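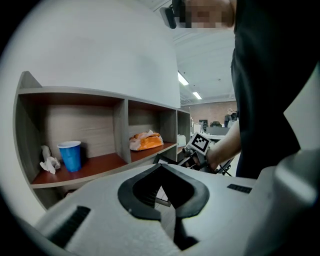

Why does the jaw stay half closed after the trigger is released?
Check the cable for slack before you blame the motor. A cable that has stretched or jumped its guide will hold the jaw partway, and a motor reset won't change that.

Ticket: Jaw not opening fully, hand-held gripper
Site: Clelcombe
Status: Reopened

Entry 1
Jaw stops short of open on release. Shelf pick-up work, cups and wrapped food packages. Restarted the Brivent control software as the support page says. Jaw opened fully, then stuck again after 23 grips. The support page calls this fault "rare." We have had it on two units since October.

Entry 2
Provton support replied that the likely cause is "operator release speed" and asked us to let go of the trigger more slowly. Tried it. Ran 60 grips slow and 60 grips fast. It stuck in both runs. I don't see how release speed comes into it and have asked them to explain.

Entry 3
Provton sent new firmware. The notes say "improved jaw behavior" and nothing else. Installed it at 9:40. The log counter read 1,976 grips before the update and zero after, so the update also wipes the one number we were using to tell whether wear is the problem. Please don't close this ticket on the strength of a fresh counter.

Entry 4
Ticket was closed automatically. Reopened it.

Entry 5
Took the cover off with the power out. The cable was sitting outside its guide and had a flat spot where it rubs. Put it back in place, took up the slack at the adjuster, and ran 400 grips with no sticking. Old firmware would probably have done the same, but I can't roll back to prove it.

Safety note, since support skipped it: a stuck jaw can let go without warning. One did while a finger was near the slot. Pinch only, no injury. Power off before you touch the jaw - releasing the trigger isn't enough.

Still open
- Replacement cable from Solberg, on order. The flat spot will get worse.
- Provton to say what the firmware changed.
- Provton to say whether the counter can be restored.
- Second unit not opened up yet. Leave it off until it has been.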